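Vustlow assembly gives itself until spring on audit office independence

10/11/2020

Members of the Vustlow assembly voted last night to "review" the rules that let the ruling group pick, pay and dismiss the regional auditor. They did not vote to change them.

The review will cost 50,000 and will be carried out by Traltico, a consultancy that already holds two contracts with the assembly. Its report is due in spring, after the budget has been passed under the present rules.

Talha Gondal, who leads the opposition group, asked why a firm paid by the assembly should judge how the assembly treats its own watchdog. He was told the contract contains "robust safeguards". Copies of the contract were not handed out.

The row began in October, when the auditor's office lost 16 posts a few weeks after it questioned payments on the Toko bridge scheme. The leadership says the timing was a coincidence and that the cuts had long been planned. It has yet to publish the plan.

A petition calling for an outside appointments panel has 916 signatures, well over the 400 needed to force a debate. The debate will be held in the Acheampong Room, which has no public gallery, and members will not be bound by anything said there. No date has been set.
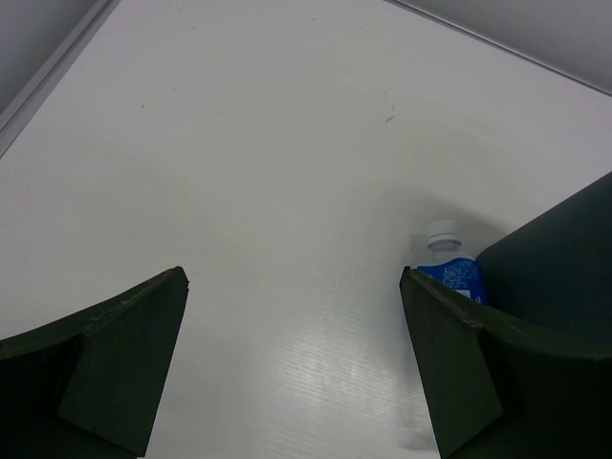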